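Automation on the Radio Bench at Zastden

Zastden refurbishes handheld field radios under contract. Until March, all handling between the incoming shelf and the test station was done by people. Orest Hrytsenko has run the bench for most of that time and now also maintains the motion programs for the arm. We spoke on Nov 10, 2022.

The first change, he said, was in the order of the work. Grip programs are written and run in simulation before the cell is released for a shift. "We used to find out on the bench that a grip was too high. Now we find out on a screen, and the technician who would have been lifting units all morning is the one who decides where the fingers close."

Radios are handled upright. The fingers take the body low on the sides, which leaves the antenna, the knob and the connector clear for the next station. 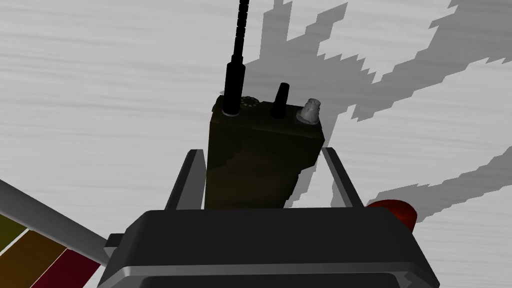
Matvii Didenko disagrees that the job got easier. In a written reply to our questions he said that lifting was the part of the day when he could rest his head, and that reviewing grips for a full shift tires him more than 200 units by hand ever did. He asked for shorter review blocks and got them: 30 minutes, then a different task.

Hrytsenko does not dispute this. "The arms and shoulders are better, the eyes are worse. We changed the schedule twice." The cell runs on Zetgate software, and each new radio housing needs its own approach path. The fingers must be open wider than the body before they come in, and the wrist has to stay clear of the antenna through the whole move.
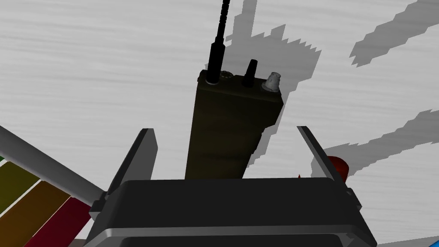 Setting an approach path takes a trained technician most of a morning. Two of the bench staff can do it without help, and the pay grade for the task was settled only after the first programs were in use. Hrytsenko considers that a mistake. "Grade first, then training. People were doing programming work on a handler's rate."

No positions were cut. One handler moved to Kusine, the parts store, at his own request. Final inspection is still manual, and Hrytsenko has no plan to change it.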